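Dr Lingyun Dong has led the kidney clinic at Balholm Hospital since it opened, and sees many people who first learn of their condition from a routine blood test. "Most of my patients felt quite well on the day they were told," she said. "The kidneys can lose a good deal of their function before a person notices anything." 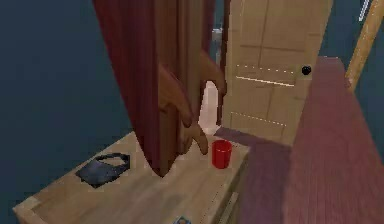
Page 10

Chronic kidney disease is most often linked to diabetes or high blood pressure. Dr Dong advises anyone with either condition to have a yearly blood and urine test. "The urine test is the one people forget - they come for the blood sample and go home," she said. It looks for protein, which may be an early mark of damage.

The clinic holds records on 2,000 patients and reviews 100 of them each month. Those with stable results are cared for by their own doctor, under an agreement with the practices at Gorkik and Queiroz.

Asked about diet, Dr Dong was cautious. Salt should be kept low, but she does not favour strict limits on protein in the early stages. 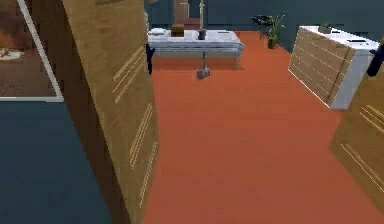

"I would also ask people to be careful with painkillers," she continued. "Ibuprofen and similar medicines can harm kidneys that are already weak, and they are sold in every supermarket. Please speak to a pharmacist first."

Few of those who attend will ever need dialysis. For those who may, the clinic offers a talk with a specialist nurse well before any decision must be made, and relatives are welcome to attend. Appointments are made through the patient's own doctor, and the clinic telephone line opens at 10 each morning.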